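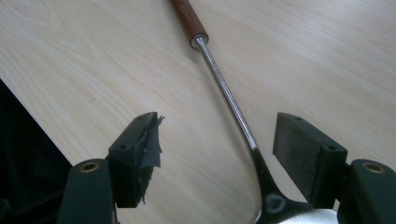
Teaching by Hand: Gallery from the Clurel Kitchen Table

Welcome to our gallery page. At Clurel we teach robot arms small kitchen jobs, and the teaching is done by people. A person holds the gripper, does the job slowly, and the recording goes to our training computer in the evening. My name is Gyu-bin Ki and I look after the recordings. We started in March with spoons and ladles, and so far we have kept 1,153 recordings.

The long utensil

The picture at the top of the page is from this group. The handle is reddish-brown wood and the shaft is polished steel, with a gripper finger on each side. Our rule is to close on the steel and leave the wood alone. It sounds easy, but a round shaft likes to turn when it is lifted, and then the bowl points the wrong way.

About the finger pads

Look at the inner face of the left pad. The dark grey covering is frayed there and small threads stick out at the corner, while the right one looks intact. We write the state of both pads in the notebook before every session, with the colour of the covering too, if it was changed. Condori, our partner workshop, asked us for this habit and I am thankful for it.

How one session goes

Each person makes 40 recordings and then rests for 10 minutes. A tired wrist makes shaky movements, and the arm will learn the shaking also. Please move at the speed you would use to serve soup to a guest.

If you would like to try

Visitors are welcome at our Clestmont room on Monday afternoons. You do not need any experience with robots. Left-handed people are especially welcome, we have too few of them in our recordings. Please bring a favourite spoon or ladle from home if you can.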